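Snack bench, packing trial, December, started 9:40 am

Isauro's theory is that anyone can pack a care box. My theory is that Isauro has never opened one of his own at the other end. Today we did the seaweed, and it has humbled us both.

The job for Sokby is 200 boxes, mixed snacks, all to arrive looking like somebody cared. Crackers are easy. Crackers want to be in a box, having lived in one all their lives. Seaweed weighs next to nothing and slides to whichever corner you were hoping to keep for the tea.

Tried first with the snack straight on the bottom of the Romden carton. Shook it the way the courier does (Nicanor did the shaking, with a bit too much feeling). Opened it up and the seaweed was under the tea, on its end, with one corner pushed in. Contents fine when I ate them, for research.

Second try, scrunched plastic bag as a nest. Cheap, we have a drawer full of them, and it gives the packet something to sink into. Looks like rubbish, because it is. Nicanor says the customer won't mind. Nicanor keeps his own lunch in a bread bag inside another bread bag, so I've noted his opinion and moved on. 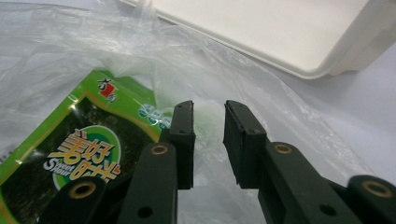

The nest did better than it deserved. Carton weighed 232 g all up, against 97 g for the carton by itself, and the packet came out of the shake flat and with its corners where they started. Did it again with the Grundaswood carton, which is taller, and the whole lot turned over. So: short carton, or more scrunch. Isauro votes for more scrunch. He isn't paying for postage.

Things to sort before the next go:

Dobre paper shred instead of bags. Same idea, nicer colour, gets in your jumper.

Seaweed in last, after the tea. I wrote this down in the spring as well, apparently, and then ignored it.

Somebody has written 1,371 on the lid of the tape box, underlined twice. If it's a price, I'd like to talk about it. If it's a phone extension, it isn't ours.

Stopped at 11:15. Bench wiped, bags back in the drawer, drawer won't shut. Seaweed stock is down one and I've signed for it.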